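Student Project Report: Demonstration Day at the Hernex Automation Laboratory

Submitted for the course Introduction to Automated Handling

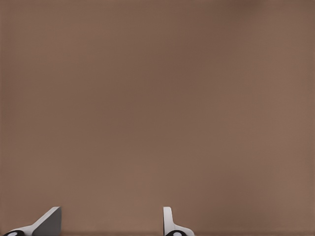
The purpose of the visit was to observe how a handling task is prepared in simulation before any equipment on the laboratory floor is allowed to move. Our group attended the Monday session of the Hernex open day, which was led by Solange Charpentier, the laboratory's training coordinator. The demonstration began with the view from the simulated gripper, in which the two pale fingers stand apart over a plain brown surface with nothing between them. Ms. Charpentier used this view to explain the idea of a starting state. Each run must begin from a known position of the fingers, and a run that begins from any other position is rejected and does not enter the results.

Background

Hernex prepares its simulated tasks with a software package called Taveo. The package stores each attempt as a separate run, together with the settings used. Before the open day, the laboratory had stored 1,483 runs of a single pick-and-place task. Visitors were given a printed summary of these runs and were invited to ask questions about the method.

Our project assignment asked us to report on three points: how the task was defined, how failures were recorded, and what a small shop would need in order to follow the same procedure.

Task definition

The task was to pick up a small block and set it down inside a marked area. A run was given 300 simulation steps. If the block was not in the marked area by the last step, the run was recorded as a failure, even when the gripper was still holding the block correctly. Several students questioned this rule during the discussion. The staff answered that a fixed limit makes runs easier to compare, and that the limit had been changed only once.

Surface color was also discussed. A plain background makes the light-colored fingers easy to pick out, but it gives few visual cues for judging height. The laboratory therefore repeats its tests with patterned surfaces at a later stage - we were not shown these.

Recording of failures

Of the stored runs, 222 were recorded as failures. The summary divided them into missed grasps, dropped blocks, and runs that reached the step limit. Our group found the last category too broad. A slow but correct run and a run in which the gripper never approached the block are placed under the same heading, although they call for different corrections.

Application to a small shop

The second part of the session concerned Barasa, a packaging line that Hernex is preparing for a customer, Dilteo. The session was short, and the cost of the software was not covered. We were told that 2 operators would be trained in simulation first and would then move to the line itself. We consider this order of training reasonable, provided that the operators also learn to read the failure records.

Recommendations

We recommend that future groups request the printed summary before the visit. We also recommend that more time be set aside for questions on Barasa. Our notes on the failure categories are attached to this report and have been sent to Ms. Charpentier for comment.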